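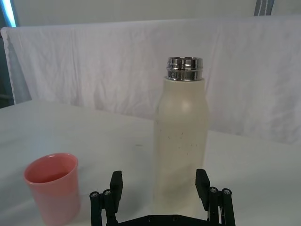
Page 2 of 2

Home | Ask | Topics | Buying & Budgets | Log in

Grippers for a pouring bench – what should I budget for besides the arms?

benchrat_oh
Posted 11/9/23

Need to get a number to my boss and I keep finding stuff I forgot. Doing a small tabletop setup, two arms, one holds a bottle and the other brings a cup to it. Insulated bottle with a steel neck, cap off, plastic cup. White table, bedsheet hung up behind. Nothing fancy. No liquid yet in the plan, that's phase two.

Arms are quoted. Sistari came in lower than Prata but the Sistari quote has grippers as a separate line and Prata rolls them in, so I can't compare them straight. Both want payment up front.

What I have on the sheet so far:
arms
grippers, two-finger, linkage type
wrist cameras
table
one PC

What am I missing? Also is it dumb to buy the wider gripper if the bottle is the fattest thing we'll ever pick up? The regular one opens wider than the bottle already, but I'd like some room for sloppy aproaches. And do I need spare fingers on day one or can that wait for next year's money?

Would like to send this up before the end of the week. Thanks.

Share (2) | E-mail this page | Print

gantry_and_gravy

Spares. Day one. Don't wait.

Pads wear, and a smooth bottle finds the worn spot fast. We run Plinine pads, paid $98 a pair, and I'd want a couple of pairs in the drawer before the arm is even bolted down. Then screws for the finger joints. Get the exact size from the seller in writing and buy a bag. Linkage fingers have a lot of little pivots and they loosen up. Cheap line on the budget, big headache if it's missing.

Other stuff not on your list:

Mounting. Arms don't come with a good way to hold to your table. Plates, clamps, maybe a heavier table. A light one will wiggle every time the second arm swings over and your cameras wiggle with it.

Power strip, cable wrap, longer camera cables than you think. The ones in the box are for an arm that never moves.

E-stop. Ask if it's included. With one seller it was and with the other it was an "accessory."

Lights. You've got a white table and a white sheet and an off-white bottle, so put in for a couple of decent lamps and something to block the window. Ours looked fine in the morning and lousy by four.

Props. Sounds silly, put it in anyway. Buy several of the same bottle and same cup now, in one order. We bought one of each, then in September the store quit carrying the cup and the new one was a different width. Bottles get scuffed up too.

Wider gripper – I'd say no. Measure the bottle low down where you're going to grab it, not at the shoulder. If the regular one clears it on both sides you're OK. The wide one is heavier and that comes out of what the arm can lift, and you're going to want that when the bottle has water in it.

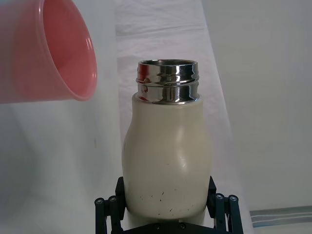
Low grip on the bottle, pink cup up near the neck.

On comparing quotes: make a sheet with arm, gripper, cable, mount, e-stop, shipping, support as rows and make both of them fill in every row. Prata will do it if you push. Then add 10 percent for whatever I forgot.

Was this useful? Yes (6) | No (0)
Share | Print

mamixfan

Just get a Mamix. Comes with everything. never had a problem with ours

Was this useful? Yes (0) | No (2)

tapedown

Mostly agree with the long one above. Mamix is fine but "everything" didn't include mounts when we priced it, so read the list.

Adding water stuff even if it's phase two. Get the price now so the boss isn't suprised later. Tray under the whole work area, a cover or sleeve for the wrist, towels, and move the PC off the table. Ask the seller flat out what happens to the warranty if the gripper gets wet. Ask by e-mail so you have it.

Also lead times. Ours took roughly six weeks and the grippers shipped separate from the arms, so we had arms with no hands sitting there. If the money has to be spent by a certain date check when they invoice, order date or ship date.

And somebody's hours. Setting up, putting the cup and bottle back between runs, all day long. Doesn't show up on any quote. I'd put it as its own line or your boss will assume it's free.

Was this useful? Yes (2) | No (0)
Share | E-mail this page | Print

benchrat_oh

OK great. Pads, screws, mounts, lamps, extra bottles and cups all going on. Skipping the wide gripper. Sent the blank rows to Sistari and Prata this morning, no word back yet from either.

Comments (6) | Back to Buying & Budgets | Next page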